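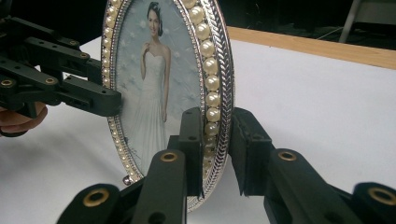
Wrist view, right gripper closed on the oval frame, left finger at the rim.

Thread: Pose jumps on shiny objects during the close phase
Board: Perception and control

ternlight
Training a two-arm policy on hand-held gripper demos, one wide camera per hand. Object is an oval picture frame, pearl inner ring, silver rope-pattern outer rim. The reach is fine. Once the fingers close, the 6D pose estimate flips in yaw, then settles on the wrong value. Of 187 demos, 80 show at least one flip. The mask comes from the Bhat segmenter, the pose from a plain render-and-compare loop at 15 Hz. Is it the segmentation or the refinement?

muxbox
Segmentation, I would bet. One finger pad covers the lower part of the print and the border. If the mask drops that strip, the refiner sees an oval with a bite out of it and rotates the model to make up the area. Dump the masks for the worst ten and look at the lower edge.

hexwrench
Disagree. A missing strip gives you a slow bias and he has a flip. An oval seen near front-on has two yaw solutions with almost the same outline. The only cues that separate them are the pearls looking smaller on the side turned away, and the print. If your loss is outline only, it will pick either.

ternlight
Loss is outline plus depth. Depth is poor on the rim, mostly holes along the right side where the highlights are.

hexwrench
Then it is outline only in practice. Add a photometric term on the print. The dress and the dark hair against that pale background give you plenty of gradient.

ostler_k
Careful with that. The top of her head is nearly out of view and the pad sits over the bottom of the gown. You are left with the middle of the print, and if there is glass over it you get reflections as well. I tried the same on a glazed clock face at Jorkotthorpe and the photometric term made it worse until I masked out saturated pixels.

ternlight
Masking saturated pixels is cheap, will try. Re muxbox: I dumped the masks. The strip is missing in some, but there are flips with clean masks too.

muxbox
Fine, so it's both. I still wouldn't train on the demos with the strip missing.

pallet_jack
Why do you need object pose at all? Train on the wrist images and the gripper width and let the network sort it out. I dropped pose from our stack in February and haven't missed it.

hexwrench
How many demos did that take?

pallet_jack
1,000 for one task.

hexwrench
He has 187.

pallet_jack
Fair. I'd still collect more before writing another loss term.

ternlight
I need the pose for the planner anyway. The second hand has to know where the rim is before it moves in, and Gorkance won't accept a goal without a full transform.

ostler_k
Once the right hand has closed, stop estimating. Freeze the object in the gripper frame at the last good pose and propagate it with the hand tracking. Only go back to vision if the gripper width changes.

hexwrench
That assumes no slip. A curved rim between two flat pads can pivot and the width will barely move.

ostler_k
Then run the estimator as a check and reject any yaw step over a threshold. You don't have to trust it to use it.

ternlight
Tried the freeze with a gate at 15 degrees per update, plus the saturated pixel mask. Flips are gone in replay on the Bundville set. Three demos now hold a stale pose where the frame does pivot, so hexwrench has a point. Photometric term is next. Config is in the branch if anyone wants to run it on their own data.

muxbox
Which branch? I only see main.

ternlight
Forgot to push. Up now, under pose-gate.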